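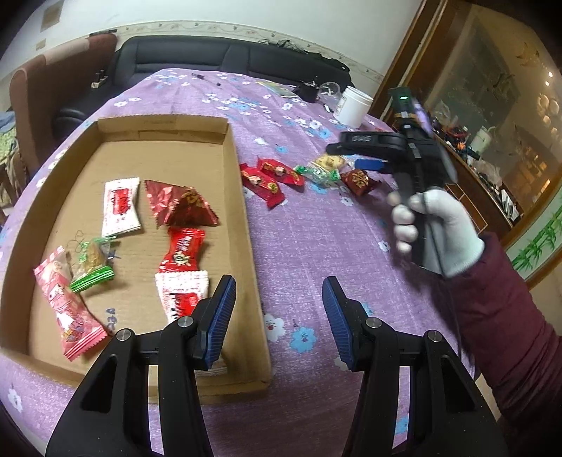 Suksawat Manipulation Group - Features

Give Parvaneh Asadi a bag of sweets and she will sort it by how much trouble it is going to cause. Foil first, then the soft cellophane twists, then anything flat. She has spent most of January comparing fingertip pads for hand-held grippers, and she has become a very good judge of confectionery.

The question behind the work is an old one in our field. If a person squeezes a trigger and the jaws close on something small, light and slippery, how much of the skill sits in the hand and how much in the rubber? Asadi's answer keeps changing, and she is delighted by that. "I'd have told you in the autumn that pads were a detail," she says. "I was wrong by lunchtime on the first day."

Her comparison takes in three pads. The Nusta is smooth and very soft. The Hornuna has raised dots and feels like the sole of a cheap slipper. The third is ribbed, with the ridges running across the face, and it's the one she reaches for whenever a visitor wants a go. Each pad gets 100 picks per wrapper type, from the cloth into a cardboard tray, and every miss is written up by hand - dropped, pinched out sideways, or never gripped at all.
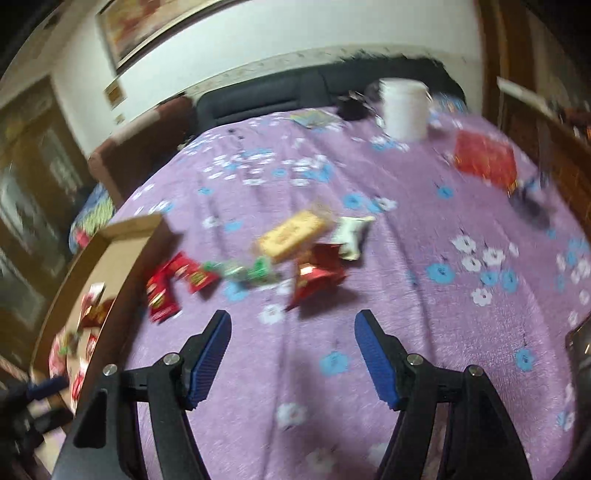

Wrapped sweets are hard in ways that a wooden block never is. The wrapper moves separately from what's inside it, so the jaws can have a firm hold on the plastic while the sweet itself swings about underneath. Worse, no two of them ask for the same approach. A twist-wrapped one with green ends offers you two handles and a lump in the middle, and beginners nearly always go for a handle. A glossy red foil piece with pointed ends gives you a hard shine instead, and the ribbed blue pads have to meet it square or it shoots off across the flowers. Asadi likes to come in low and slow, with the jaws only a little wider than the sweet. Her colleagues come in high and fast, and their scores are nearly as good, which annoys her.

So far she has 589 picks logged, and the target is 1000 before anyone is allowed to draw a graph. The early pages make lively reading all the same. The Nusta pad is superb on cellophane and hopeless on foil. The Hornuna managed 54 clean picks in a row, then dropped the same toffee four times. The ribbed pads are never the best at anything in a single sitting, but they recover well: when a sweet starts to slide, the ridges seem to catch it on the way out.

She is just as keen on what happens at the other end of the tool. A stiff trigger makes people grab. A light one lets them feel for the object and back off, and she has watched complete newcomers improve in ten minutes after a spring was changed - no coaching, no new pads. It makes her suspicious of any comparison that lists the fingertips and leaves out the handle.
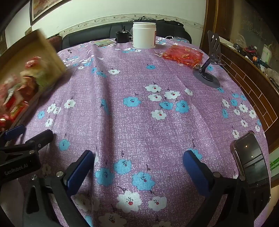
A phone in a clear case rides beside the right finger, with the jaws open over the cloth.

The camera view is next on her list. The wide picture keeps both pads and most of the table in sight, but it bends the far edge of the table into a curve, and small things look further off than they are. She wants to try the Florora lens, with its narrower view, on the same tray and the same wrappers, and see which kinds of miss go away.

Before that there are 411 picks to go, and she has already bought more toffees.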